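Mending Old Table Linens: What I Learned About Cotton, Stains and Patience
Textile Care elective, final project report
Verena Ammann
2019-04-06

Why I picked this

My grandmother left behind a whole trunk of tablecloths when she moved out of her house in Kolmont, and my mom was this close to dropping the lot at the thrift store. I asked if I could have them for my project and she said take them, please, I need the closet back! So that was my topic sorted, a good month before most people in class had one.

The question I set myself was pretty simple. Can a beginner get old stained cotton back to a state where you'd put it on the table for company, using only stuff from the grocery store?

What I used

I kept it cheap. Washing soda, plain white vinegar, a bar of laundry soap, a bucket and a soft brush. I cut 7 test strips from a cloth that was already too torn to save (I felt terrible doing it, it had little cherries on the border) and stained them myself with coffee, red wine, gravy and so on. Then I let them sit for 2 weeks, which in a shared apartment takes some explaining.

The soaks

Cold water first, always. I knew that from home but I had never known why, and our textbook says heat can set protein stains like gravy or egg. The gravy strip I rinsed cold came out nearly clean. The one I rushed with hot water still has a brown ring and I've kept it as a bookmark.

Coffee was easier than I expected. Vinegar and water, an hour, a bit of brushing. Red wine was the stubborn one, and after three rounds I had a strip that was faintly pink all over instead of dark pink in one spot. I'm calling that a draw.

Ironing and darning

I spent most of February on the darning. My first patches puckered so badly they looked like belly buttons. What helped was a wooden darning egg from the flea market in Condalen and a longer thread than I thought I needed. I also learned to iron from the back when the cloth is still a little damp, and to pull it straight along the weave as I go. A checked or squared pattern is great for practice, the lines tell you right away when you've tugged it crooked.
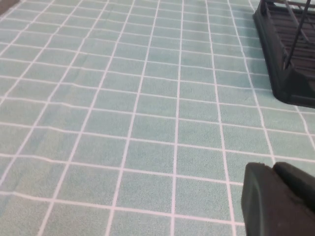
What I'd change

I should have weighed my soda properly from the start. My early notes say things like "a good scoop," and that's no help to anyone, me included. I'd also test linen next to cotton, and I'd stain more than one strip with wine. My mom has put in a request for the big Christmas cloth next, candle wax and all, so I've started reading up on wax.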